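Filed under: Bench Notes, Complaints
Sep 21, 2024, by Mikemholm

The Mivel brochure promises a two-arm cell you can set up in 15 minutes. I have been at ours, on and off, since March, and I'd like to know whose minutes those were.

Leveling the rail took most of a morning. Then came the cables. Flaltberg, who sold us the mounting plates, swear by 2 ties per conduit. I use more than that and still don't trust the bend at the wrist. Every service, I run both arms through a padlock job before I sign anything, and I look at the cable loops and grippers more than at the padlocks.

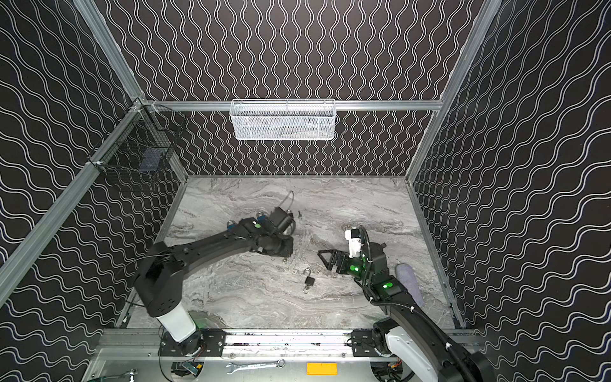

Padlocks and keys on the marble-pattern floor, both arms powered. 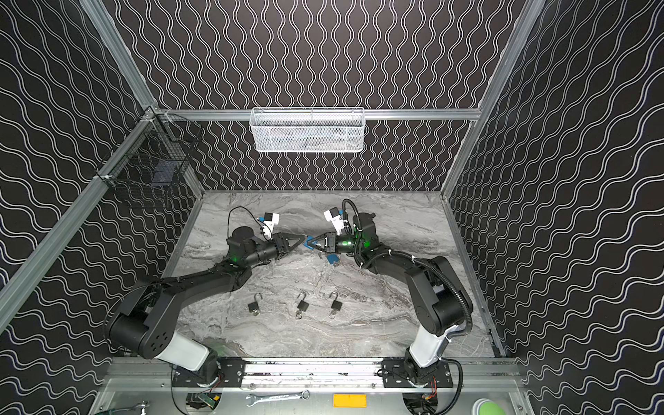
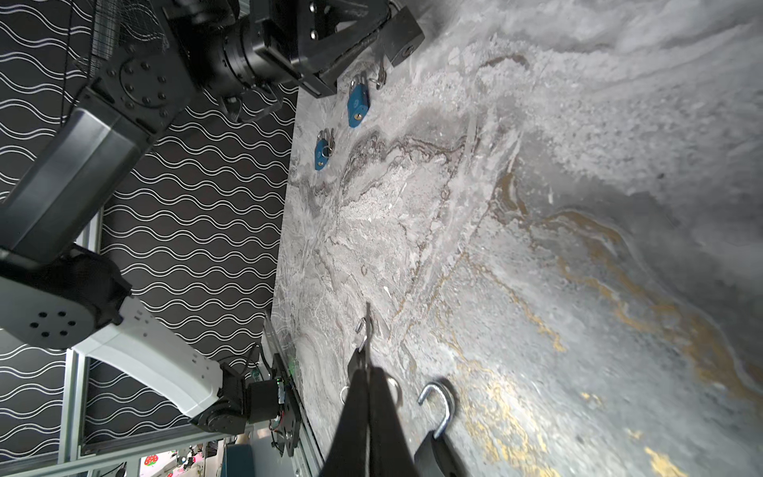
My rule is a check of every plate bolt at 230 hours. The manual says 500, and I think the manual is optimistic. Wrist cameras get wiped and recalibrated at the same visit, left arm first. The Jakab calibration script is fine as far as it goes, but it will report a pass with a camera bracket you can wiggle by hand. So wiggle it by hand. I also write down the bolt torques on paper, and the next check is already on the calendar.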